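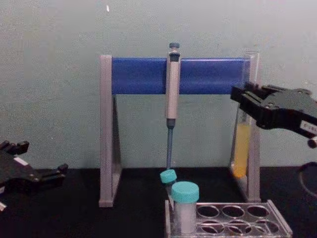 How many demos before you stop collecting and train?
Forum: Bench Automation > Teleop and Imitation Learning

wornstead_lab
25/07/2023
Hi all, long-time reader, finally typing something. We're teaching a two-arm setup to do small wet-lab chores (picking up capped tubes, seating them in a clear rack, working near a pipette stand without knocking into it) and I've got myself in a knot over how much data is enough. We have 400 teleoperated episodes of the tube-to-rack task, collected by 3 of us taking turns, and I honestly can't decide whether to keep going or start training and see what falls out.

My worry is that our episodes all look alike. Same black tabletop, same wall, stand in the same place, and we've all gotten into the habit of coming at the tube from the same side. Would you push on to a bigger number, or throw a bunch of these away and start over with more mess in them?
Benjie Manalastas

pipsqueak40
Welcome, Benjie! Please don't throw anything away. Train on what you have tonight, let it run while you sleep, and look at where it fails in the morning. I spent most of last October collecting and collecting because I was scared to look at a bad policy, and when I finally did, the first 40 episodes told me nearly everything the rest did. Mine was hopeless with a tube that leaned against something, because I'd always stood them up nicely before pressing record. Silly me.

samira_z
I'm going to disagree a little with pipsqueak, in a friendly way. Training early is fine, but a model trained on narrow data can look surprisingly good on the same narrow bench, and then you feel reassured for all the wrong reasons. Before training I'd hold back a set of starts you never collect on: tube tipped over, tube in among other containers, rack shifted a hand's width, stand turned a bit. Write them on a card and tape it up where the operators can see it, so they don't drift into practicing them.

Also, are you keeping the fumbles? A grasp that slips and gets corrected is gold, in my opinion. We used to delete those at Coretitz and I still wince when I think of it.
Samira Zoubi

wornstead_lab
Oh dear, yes, we delete them. Our rule has been that anything with a second grasp attempt gets redone. I had it in my head that clean was good! We still have the raw logs, so I could fish them back out, though the operator notes on those are pretty thin.

clindau_hobbyist
Going against the grain on fumbles. Keep the ones where the operator recovers on purpose and gets to the goal, sure. But if somebody was tired and pawed at the cap 6 times before getting hold of it, your policy will happily learn to paw at the cap. I had one that did a little dithering dance over every tube, and it was me at the end of a long afternoon, faithfully reproduced. Sort them by hand. It's dull, put some music on.

samira_z
Fair point, and I'd go along with that. I was thinking of one slip and a good recovery, and I should have said so. For a long dithery one you could trim it to the last attempt, if your logging lets you cut without upsetting the timestamps.

pipsqueak40
And while you're sorting, check whether one operator is faster than the others! Mixed speeds gave me more grief than mixed positions ever did.

wornstead_lab
You're all very kind. Plan for this week: start a run on the clean set, write Samira's card, and go through the deleted ones with clindau's warning in mind. Speeds I hadn't thought of at all, and I have a feeling I'm the slow one. One more question while I have you: do you shift the rack between every episode, or do a block of episodes and then shift it?

clindau_hobbyist
Every episode, if you can stand it. I can't, so I do blocks of 3.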